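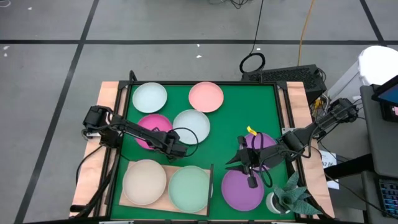 Coloured plates on the green-topped table.

Flullinberg Language Partners: progress report to the Magagula Fund
21st February

Dear Petronella,

Thank you for your patience while we pulled this together, and for the kind note you sent with the second instalment, which Karabo read out to everybody over tea. You asked for a plain account of how things have gone since November, so I have tried to write it as I would tell it to you across the table, and I apologise in advance if it wanders a bit.

The language exchange now has 307 people on its books, counting both learners and native speakers (most are both, of course, which is the whole point of pairing people up). When we last wrote, we were worried that the winter would thin the groups out, and the early evening one did shrink for a few weeks. It has come back nicely. The morning conversation group has grown so much that Nuno split it in two, one for people in their first year here and one for those who have been settled longer and mostly want help with the telephone, letters from the school and that sort of thing.

The sessions run for 45 minutes in each language. We tried an hour, as we said we would in the application, and people were simply worn out by the end of it. I hope you will agree that the shorter time is a sensible change; Rosario has adjusted the lesson notes to suit.

The Drarkska visit was the part we were most nervous about. In the end 50 of us went, and stayed with host families for the long weekend. Several of our younger members had never had to ask for anything in another language without a teacher nearby, and it was lovely to hear them on the coach home, arguing happily over what a word had meant! Two families have already asked to host again. The one real difficulty was food. We hadn't asked enough about what people could and couldn't eat, and a couple of hosts were left cooking twice. The form has been rewritten.

On money, we are 500 under on printing and a little over on travel, and Kgomotsho's full figures are attached. With your agreement we would like to move the printing money across to cover the spring coach.

Still to do: the phrase booklet, which is late and is my fault, and the evening for new hosts. I will send you a copy of the booklet as soon as it is back from Vako, the printers.

With warm thanks from all of us,

Rosario Pellegrini and Karabo Mthembu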